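Re: [grinthorpe-handheld] Spring equipment budget, second set of grippers
2 min read · 3 comments · 0 shares
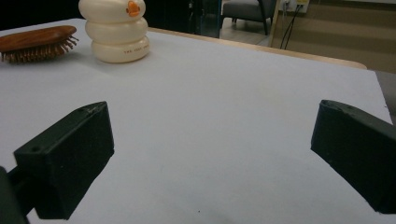 Hello all, and thank you, Milagros, for getting the numbers out so early. I read your message twice over coffee and have thoughts (you knew I would!), so bear with me.

Milagros Yáñez wrote:
> We have $341 left in the small parts line until January.
> Zarusero quotes $22 a pair for fingertips, and Procházka
> wants $165 for a spare mount. I can't see how we fit in
> both the mount and a full 11 pairs. Which comes first?

Fingertips, please, and before anything else. One of ours already has a chipped corner, and I'd much sooner have a few pairs sitting in the drawer than spend an afternoon hunting for one that matches. The mount can be a single spare. If my arithmetic holds, the mount and eight pairs come to exactly $341, though that leaves us nothing for shipping, so let's say seven pairs and keep the change.

I'd also like us to hold off on buying objects. The everyday things we have on the table now, the hairbrush and that cream duck-looking container, are plenty for the tabletop work, and people are always kind about bringing odds and ends from home. The white top can stay as it is too.

Gruno has offered to quote on a complete second handheld set, and I'd love to have one, but that belongs in next year's plan. Could you ask them whether their fingertips fit our mounts? It would change how many we want to stock.

Warmly, and sorry for going on,
Dagmar Bednárik

Recent on this list:
Storage drawers for spare parts
Fingertip wear, how often do you swap?
Grinthorpe table booking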